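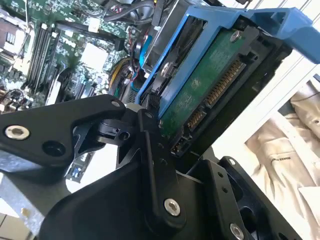
4.2 The disassembly task and how the students divided it

The Naner project is given in the second half of the course, when the students have already finished the simulator exercises and have some trust in their own code. Each team receives the same desktop computer and the same order of work: take out the hard drive, put it back, and afterwards do a task at the processor socket. We chose the drive as the first part because it forgives a lot. It sits in a blue plastic caddy with a wide release handle, and a gripper with two stiff fingers can hold the caddy without touching the circuit board on the underside of the drive. The row of gold contacts at the edge of that board was, on the other hand, the first thing on which the teams wrote a rule of their own. Most of them decided that no planned path may bring a fingertip to that side of the drive, and they put this into the planner as a forbidden volume before they had any motion to plan.

The 60 students of the course worked in teams, and every team had one morning session and one late session at the station. Between the sessions they could use only the recordings. This was a practical decision at the start (there is one station), but it changed the way they worked. A team which knows that it will not see the robot again for some days records more carefully, and writes down more.

4.3 The station

The computer lies on its side on a table of slotted aluminium profiles, with the side panel removed. To the left of it lies a grey printed fixture plate, which the students draw and print themselves during the first weeks. A plate must offer a pocket for the processor and stops along one edge, and everything else is free. Both arms are run by Goltent, the control layer which our own group maintains for teaching. It accepts target poses and force limits and refuses a command when one of them is missing. The students complain about this refusal until the second session, and then less.
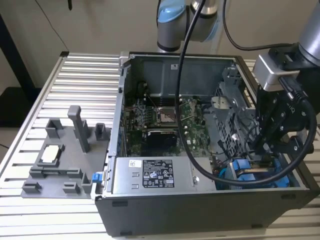
Figure 4. The station during the Naner project, with the opened computer, the printed fixture plate to its left and the two arms above the table.

The position of the computer on the table is not fixed by clamps. We tried clamps in the first year and the result was that the students treated the case as a known object with known coordinates, and nothing which they wrote worked after somebody had moved it by the width of a finger. Now each team has to find the case again at the beginning of a session. Two methods were used. The first method, by far the more popular, takes the corners of the case from the fixed camera and corrects the height by a slow touch of the gripper on the outer shell. The second takes the power supply as the reference, as it is large, flat and has a label with strong contrast. The Vaněk team (teams are named by the students, usually after a teacher from their school years) used the second method and had the smaller error near the drive cage, but the larger one at the far side of the motherboard. We consider this a good result for teaching, although it was not a good result for the team, which had to repeat its socket task from the beginning.

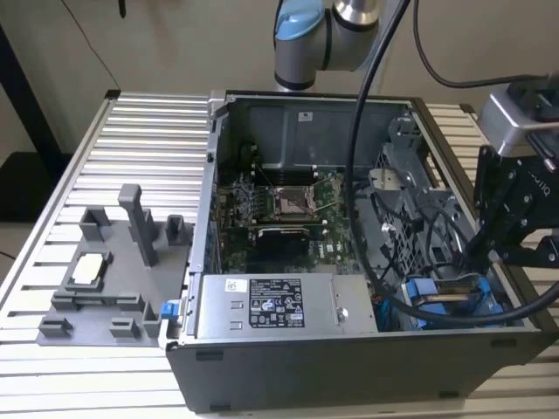
Cables were the main source of lost time. The arms bring their own cables with them, and the computer has its internal ones, and in the planner of the students neither kind existed. In the reports we find the same sentence in many forms: the path was free in the model and not free on the table. We had expected that the teams would answer by adding the cables to the model. Only the Cerkar team attempted it, with a chain of short cylinders, and they gave it up after one session. The others limited the rotation of the wrist and approached the drive bay from a higher point, so that the gripper came down almost vertically for the last part of the way. It is slower and it is not elegant, but it could be explained in one line of the report, and the next team could copy it.

In total the teams recorded 2,907 attempts, where an attempt means any motion between a start command and a stop, whatever the reason of the stop. The log of one attempt was limited to 2,000 rows, which is sufficient for the drive and somewhat short for the socket. Several teams discovered the limit only when they looked for the moment of contact and the file ended before it. We will raise the limit next September, and we will also state it on the first page of the handout instead of in the appendix.

4.4 Grading of the narrow motions

The question which we discussed longest was how to grade a motion that was stopped by hand. Our first rule gave no points for it. The drive bay is narrow, with wires running towards it from the motherboard, and a student who keeps a hand near the stop button is doing what we have taught.
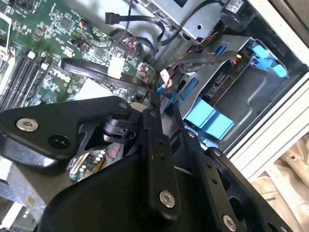

Golshifteh Amini objected to the first rule after reading the drafts of the reports, and wrote to us that it would teach the teams to let the arm continue when they were in doubt. She proposed that a stop should cost nothing if the team had predicted, in writing and before the session, at which point they would probably need it. She added that a prediction of this kind tells more about the understanding of a student than a clean run, "which can also be luck".

We adopted the proposal with one change: the prediction must name a distance or a force, so that it can be compared with the log. The teams found this difficult at first. Their early predictions were of the type "near the cage", and we returned these without a grade. By the late sessions most teams gave a force limit for each phase of the approach, and some of them set the same value in Goltent, which made the stop by hand unnecessary in those phases. Whether the socket task should be graded by the same rule is still open, as the forces there are much smaller and our sensor at the wrist is not well suited to measure them.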